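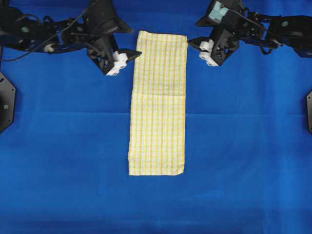
Dish Towels: Yellow Check

Home | Gallery | Table Linen | Dish Towels | Bath | Contact

Page 19 of the linen gallery covers one item, the checkered towel in white with thin yellow lines. The towel is laid out on a blue cloth with its long sides running top to bottom. Blue was chosen for the whole gallery in August, when the gray board made pale fabrics hard to read.

Item 268. White ground, yellow grid. The lines running the length of the towel are close together and print strongly. The cross lines are fainter.

Fold. One horizontal fold, a third of the way down. The upper layer is slightly narrower than the section under it. Right edges line up closely; on the left the lower section extends a little farther. For shelf storage this is close enough. For a display stack, open the fold and reset the left edge.

Long sides. Small irregularities remain where the fabric is not pulled tight. Smooth from the middle outward with a flat palm. Pulling at the corners skews the check, and the lines will show it.

Proportion as laid. Three times as tall as wide, nearly. The Skilbridge shelf takes this width without a second lengthwise fold. The Sorkier drawer is shallower front to back, so fold once more across the middle.

Care. Wash at medium heat with other light colors. Dry flat or on a rail. Iron along the length, following the closer lines. Expect slight shrinkage in the first few washes.

Text by Slamet Raju. Last edited 29th September.

Previous | Next | Back to Table Linen

Comments (3)

Oskari Tikkanen
Do you fold before or after ironing? Mine keep a hard crease that shows on the rail.

Slamet Raju
After. Iron open, let it cool, then fold without pressing down on it.

rorby39
I use the grid as a guide and count lines from the edge. Works on the yellow. The plain ones on page 50 are harder to get square.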